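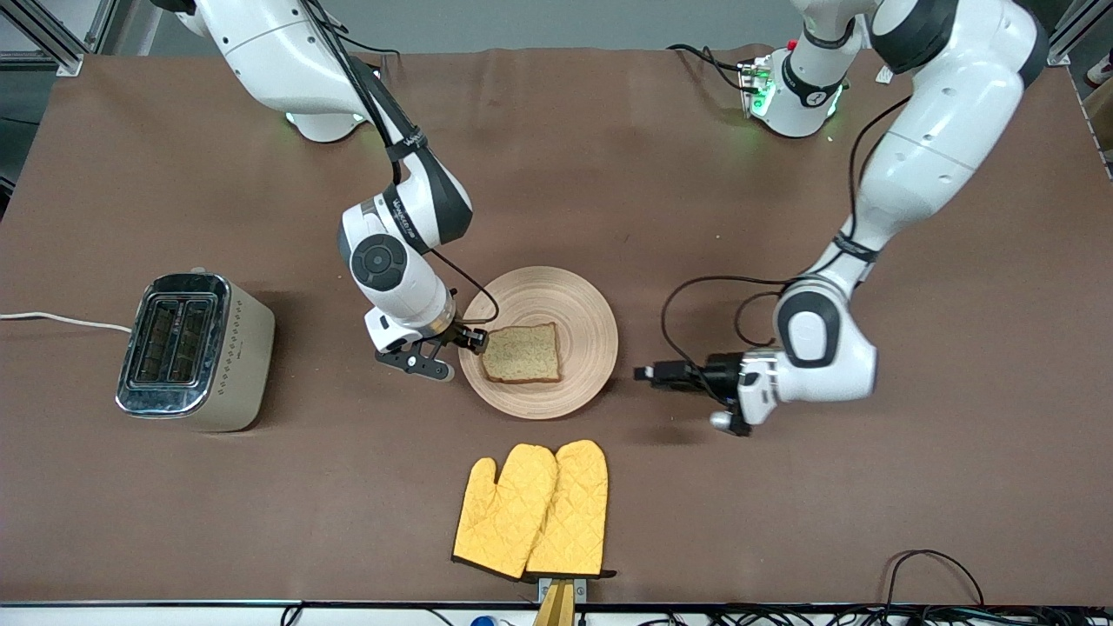 Please bring back the loaf my mother used to cut too thick for the toaster, came the message on a postcard to Hatik Bakery in July, with no name and no return address, and it has been pinned up next to the ovens ever since.

HATIK BAKERY BRINGS BACK THE VOMON LOAF FOR WINTER BREAKFASTS

Old favorite returns to Plillstead shelves with flour from Schmieder Mill

PLILLSTEAD, November 27, 2018 - Hatik Bakery is very happy to announce that the Vomon loaf, the soft, slightly sweet breakfast bread that many families in and near Plillstead grew up with, is going back into the ovens. It will be on sale in all of our shops from the first week of December and will stay with us until the end of March, and if people keep eating it the way they tell us they will, we may have to think again about the end of March.

The Vomon loaf was first baked here 57 years ago, in the old bakehouse on Canal Street, and took its name from the stretch of water behind the building. It was made with milk, a spoonful of malt and a long overnight rise, and it was sold whole, in waxed paper, to be sliced at home. We stopped baking it when the Canal Street ovens were retired. The newer ovens ran hotter and faster and gave the loaf a hard, dark crust that our bakers did not like and our customers liked even less (we still have some of the letters).

Then came this summer's breakfast survey. We had put a short form on the counter asking what people eat in the morning and what they would like to see more of, expecting to hear mostly about rolls. We received 1121 completed forms, a good many of them with extra writing up the sides and over the back, and the Vomon loaf was asked for more than any bread we currently make! One family stapled on a recipe for bread pudding that calls for it by name.

So our bakers went back to work. They had the original recipe card, which is stained but perfectly readable, and they had the memories of several people who had worked the night shift on Canal Street and were kind enough to come in and taste. The first batches were too sweet. The next ones had a lovely crumb and fell apart when sliced. The answer was a lower oven, a longer bake of 40 minutes, and a softer flour than the one we use for our everyday white.

That flour comes from our neighbors at Schmieder Mill, just up the valley road. Schmieder has supplied our rye for years, and the mill was good enough to set aside a small run of wheat flour for our test bakes before either of us knew whether there would be a loaf at the end of it. The mill will now be grinding a blend for the Vomon loaf through the winter, and the same blend will be sold in small bags at the mill shop, for those who would like to try it at home.

"We had forgotten how good the kitchen smells with this one in the oven," the bakery said. "People coming off the early bus have been knocking on the side door to ask what it is, and it has been very hard to keep quiet about it until today."

We plan to bake 3000 loaves in the opening week, split among the shops according to size. The loaf will be sold whole or sliced, and the sliced version will come in two thicknesses. The thin slice fits an ordinary toaster without any trouble. The thick slice is really meant for the broiler, or for French toast, and we would gently ask anyone buying it to measure first. Our own advice, for what it is worth, is to let the bread get a day old before toasting it, and to use a medium setting, as the milk and malt make it brown more quickly than a plain white loaf does. Butter should be soft. Opinions in the bakehouse are divided on jam.

The loaf keeps well for four days in a bread box or a paper bag inside a cloth one. It freezes nicely too, best done sliced, with the slices going straight from the freezer to the toaster. It contains wheat, milk and barley malt and is baked in a room where sesame and nuts are handled, and a full ingredient list will be posted in each shop.

To celebrate, the Plillstead shop will serve free toast and coffee from opening time until ten on the first two mornings of the sale. Children are very welcome, and so are stories and old photographs of the Canal Street bakehouse, which we would love to copy and hang by the counter. We will hand originals back the same day. Anyone with one of the old waxed paper wrappers tucked in a drawer is asked to please let us see it, as we have only half of one left and would like to get the blue right.

Orders of six loaves or more, for church breakfasts, school mornings and the like, can be placed at any shop two days ahead. Standing weekly orders will be taken from the second week of the sale.

About Hatik Bakery
Hatik Bakery is a family-owned bakery based in Plillstead. It bakes bread, rolls and seasonal cakes through the night, every night but one, and delivers to its own shops and to a number of cafes and grocery stores in the area.

Press contact
Hatik Bakery, Shop Office, Plillstead
Sample loaves are available to local newspapers and radio stations on request. Please ask before noon for next-morning pickup.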